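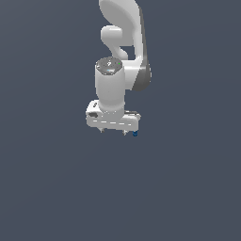
I finally made a pleated lampshade (and now I want to make nine more)

I have wanted a pleated lampshade since we moved in. You know the kind, the big soft mushroomy ones that make a room look like somebody's very stylish aunt lives there. I've had one saved in a shopping cart for so long that the store sent me a note asking if I was still thinking about it. I was! But it was 665 dollars, and it was a lampshade, and there was no lamp included.

So when I found an old wire frame at the Paritz flea market for almost nothing, I took it home on the bus on my lap and decided I was going to learn. It took me most of May and I loved every single evening of it, even the one where I sewed my sleeve to the trim.

The frame

Mine is an empire shape, 22 inches across the bottom, with eight ribs and a spider fitting at the top. The old cover was long gone but somebody had left the binding tape on, all brown and crunchy, and it came away in my hands like old masking tape. Under it there was a bit of rust on the bottom ring. I rubbed it down with steel wool on the back steps, wiped it off, gave it two coats of white metal paint and let it hang from the clothesline overnight.

Please don't skip the paint. Rust will find its way through pale silk, and it will do it right where you see it from the couch.

After that you bind the frame, meaning you wrap cotton tape around the top ring, the bottom ring and the ribs you plan to sew to. I bound all eight ribs the first time and it was way too many. You only need the rings and two opposite ribs for a pleated cover (the two ribs are where your fabric panels meet). I unwrapped the other six and felt much better about my life. The tape has to be tight, really tight, so tight it won't spin when you twist it with your thumb. If it spins, your pleats are going to drift, and you'll sit there wondering why everything is leaning to the left.

The fabric, my favorite part

I went back and forth on this for so long. I started out wanting a stripe, because a stripe does half the measuring for you, and I still think it's the smart choice for a first shade. Then I walked into Charpentier, the fabric store behind the post office, and there was a bolt of apricot silk dupioni on the sale table and that was the end of the stripe. I held it up to the window and it glowed. I may have said something out loud.

How much do you need? For knife pleats you want three times the distance around the ring if you like them snug and full, and double if you like a flatter look. I went for full, which on the bottom ring comes to a lot of silk, so I'm glad it was on sale. The lining is a plain cream cotton, cut on the bias so it stretches smooth. I tried it in white first and the light came through a bit chilly, like a dentist's office. Cream turned the whole thing into peach sherbet.

If you're new to this, hold your fabric in front of a lit bulb before you buy. Bring a flashlight to the store! They're used to it. Fabric that looks sweet and quiet on the bolt can turn green or muddy with a light behind it, and a print can show up with the back side ghosting through the front.

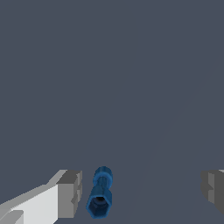
And do a test with the lining behind it too, if they'll let you have a snip of each. I taped my snips over the bathroom sconce for a couple of days and looked at them in the morning and then again at night, and I ended up changing my mind twice.

Pleating, or how I spent eleven evenings

I'd read so many instructions by this point that I was a little dizzy, so I asked my friend Faustine Le Goff to come over on a Wednesday and bring her hands. She upholsters chairs and she's very calm around fabric. She looked at my pencil marks and my index cards and my special pleating ruler, and then she folded the first pleat by eye, pinned it, folded another one, pinned it, and told me to put the ruler in the drawer until I got to the bottom ring.

She was so right. The top ring is where you can feel your way along, because the pleats are close together and they sort of nest. You pin each one through the tape with the pin pointing down, and the head of the pin sits up proud where you can grab it later. On the bottom ring the same pleats have to spread out to cover the longer distance, and that's when the ruler comes back. I measured the gap between two ribs, divided by the number of pleats I had up top in that section, and marked the tape with a soft pencil.

I used 300 glass-headed pins and I could have used more. I kept taking them out of the sections I'd already sewn and moving them along like a little parade.

A few things I learned while doing it, in no order at all:

Work one section at a time and finish it. I pinned the entire shade once, got up for a glass of water, came back and caught the bottom ring with my sweater. Everything shifted. I had to lie down on the rug.

Pull each pleat straight down the way the rib goes. It wants to swing sideways, especially on an empire shape, and you have to be a little bossy with it.

Wash your hands constantly. Silk remembers hand lotion.

Use a short needle and a doubled thread. I used the Flarner button thread I had left over from the slipcovers, and it never snapped once, even when I was hauling on it. The stitch is called a streetly stitch, which I think is the best name, and it's just a tiny diagonal stitch followed by a straight one, all on the outside edge of the ring where your trim will hide it.

Put on a long movie. Or a whole series. I got through two seasons of a show about lighthouse keepers and I couldn't tell you a single character's name.
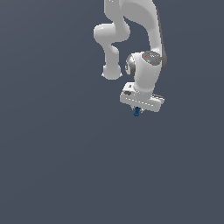

Putting the lining in

I was scared of this part and it was so much easier than the pleats! You pin your bias cotton on the outside of one half of the frame, stretch it until it's smooth, draw around the edge in pencil, take it off again, and sew two of those together a smidge inside the line. Then the whole thing drops inside the frame like a sock. You match the seams to your two bound ribs, pin the top, pin the bottom, and then go around pulling out wrinkles until you can't stand it anymore.

The lining gets folded over to the outside and stitched on top of the pleats, so for a day or so your pretty shade has a raggedy cream ruffle at both ends. Don't panic. You trim it right down close to the stitching and the braid covers it all.

At the spider fitting there's a little gap where the arms come through, and you make tiny folded patches, called neatenings, to tuck around the metal. Mine are a bit lumpy. You'd have to put your head inside the lamp to see them.

Trim! Trim! Trim!

I bought way too many trims. I had a fringe, a scalloped braid, a narrow velvet ribbon and a bobble thing that made it look like a sombrero. The velvet won. It's a dark rusty red and with the apricot it looks like the inside of a fig, or maybe a really good jam. I glued it with fabric glue, a little at a time, holding it with clothespins (wrap the clothespins in scrap fabric so they don't leave dents).
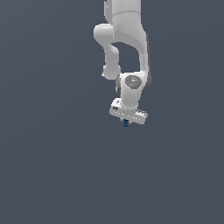
For the join, I folded the ribbon end under and lined it up with the side seam, then put one dab of glue under the fold and one hidden stitch to be safe. Start and stop your top trim and your bottom trim at the same rib. Then you can turn that side to the wall and forget about it.

The base is a ginger jar lamp in cracked celadon that I bought from Jérémie Poulain, who has the lamp stall at the far end of the same flea market, past the records. He wanted more for it, but I got it for 79 dollars with a new cord and a new socket already put in. I'd carried the finished shade all the way there in a trash bag to try it on different bases, and he let me try every one he had. There was a tall brass one that made it look like a lady in a hat. I still think about her.

For the bulb I went with a Nimance warm LED, the frosted kind. Keep it to an LED if you're using silk, and check that the shade has a few inches of air all the way around the bulb.

It's on the hall table now and I turn it on as soon as the sun gets anywhere near the trees. The pleats throw these soft little lines on the wall. My neighbor asked where I bought it and I kept her standing in the hall for twenty minutes talking about bias lining, poor thing.

I've got two small candle-clip frames waiting in the closet for the bedroom sconces, and a green gingham I'm dying to try in box pleats. If any of you have done box pleats on a small frame, tell me whether you start at the rib or in the middle of the section, because my books don't agree. I'm cutting the lining this weekend either way!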